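May, evening

Went through the savings again after supper. The index fund is up a little and the bond fund is flat. I still have 14 shares of Wastus from when I first opened the account, and I have decided to leave them alone. The new question is the Lotimness token. I read their paper twice and could not find who holds the reserve. It says "held with partners" and moves on to something else. I had set aside $2264 for it, but the money is still in the checking account.
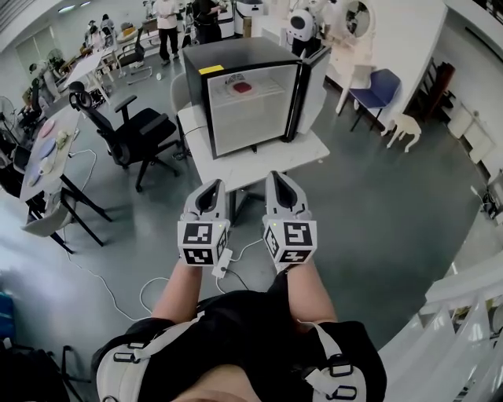 Renato Pangilinan wrote back at lunch that he put in a small amount last year and had to wait 6 weeks to get it out again. The price was fine, he said, and the waiting was what bothered him. He would not do it a second time.

I called the help line and was on hold for most of a coffee break. The woman was polite and read me the same page I had already read.

Dad bought his first stock in 1971 and kept the paper certificate in a drawer. He could at least look at it. I don't think that proves much – the company folded.
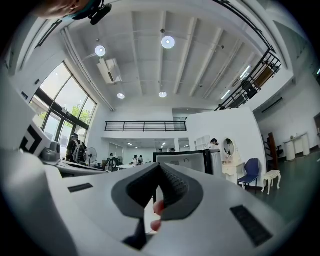
So for now half goes into the Weidemann savings account, which pays roughly what the bond fund does, and the other half stays put until the fall. I need to change the password on the old account and find the tax form from last year. It may be in the blue folder with the car papers.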